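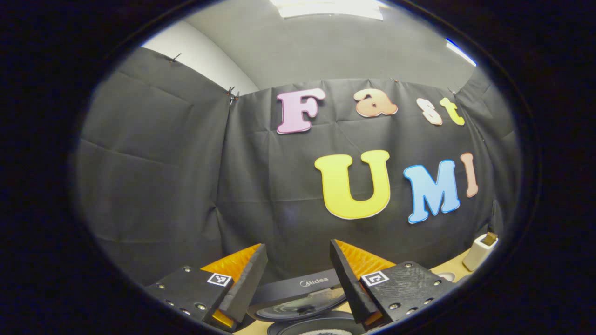 The Winter the Mill Came Back

My grandmother kept the electric bills in a cookie tin, the round blue kind, and by the time the snow came that year the lid would no longer close. She had started pressing it down with the flatiron. I was eleven and thought the flatiron was there to keep the numbers from getting out, and in a way I suppose it was.

We lived in Radham then, on the low side of the river, where the houses lean toward the water like old women listening. Radham had always bought its power from down the valley, from Emberg, which had the big gas plant and the two striped chimneys, and for as long as I had been alive the arrangement was no more discussed than the weather. You paid, the lamp came on. Then the gas got dear, and then it got dearer, and the bill that used to be 80 came in at 154, and my grandmother read it standing up in the hallway with her coat still on.

"Well," she said, "we'll have soup."

We had soup. We had it by candlelight as often as not, and she told me it was romantic, and I believed her, being a child who would believe anything said over a bowl. All along our street people were closing off rooms. The baker moved his ovens to the middle of the night, when the rate was lower, and so the whole lane smelled of rye at two in the morning, and I would wake up hungry and lie there with my nose cold and the rest of me warm under three quilts and my grandfather's army coat.

Now, my grandfather had been dead four years by then, but before that he had been the last man to work the Thaler mill, up where the stream comes down out of the beech woods and drops into the river. It hadn't ground a sack of flour since before I was born. The wheel was still there, though, black and furred with moss, and he used to take me up on Sundays to look at it, the way other grandfathers take you to church. He would put his palm flat on the housing and say that water was the only hired hand that never asked for a day off. (He also said this about the goat, so I can't tell you how much weight to give it.)

It was my grandmother who thought of it. She had been lying awake too, with the rye bread smell coming in, and one morning in the worst of the cold she put on his boots, which were far too big for her, stuffed the toes with newspaper and walked up to the mill with me trotting behind. She stood and looked at the water for a long time. The stream had ice along both edges but the middle was going like anything.

"That's been running all night," she said, quite offended, as if she'd caught it leaving a tap on.

There was a man in those days who came through with a van that said Jorkus on the side, and what Jorkus sold was generators, mostly for farms. He was a tired, polite man with a cough. He came up the hill, measured the drop with a string and a stone, and wrote on the back of an envelope. A small turbine, secondhand, would be 3000. The wiring was extra. My grandmother had 400 in the other tin, the one behind the flour, and she told him so directly, because she had never seen the use in being coy about money.

He coughed and looked at his envelope and then he looked at the wheel.

I have often wondered what he saw there. I know that she gave him soup, and that he had a second bowl, and that before it got dark he had agreed to take the 400 and let the rest come in slowly, a bit each month out of what we'd otherwise have sent to Emberg. They shook hands over the table. He left his scarf behind and she washed it and mended the fringe before he came back for it.

It took until April. The neighbors came up when they heard, first to give advice and later to carry things. The baker brought rolls and a crowbar. Somebody's uncle knew about wiring, and somebody else's uncle knew that the first uncle didn't, and there was a week when the two of them would only speak to each other through me. I ran up and down that hill with messages until my shoes gave out, and I have never since felt so important.

We opened the sluice in the evening. The water went down the new pipe with a sound like a great many people shushing each other, and there was a hum, very low, that I felt in my teeth before I heard it. My grandmother had hung one bulb from a nail in the beam. It turned orange, and thought about it, and then it came up yellow and stayed.

She reached over and laid her palm flat on the housing. She still had her coat on. After a while she said that it wanted oiling, and sent me down to the house for the can.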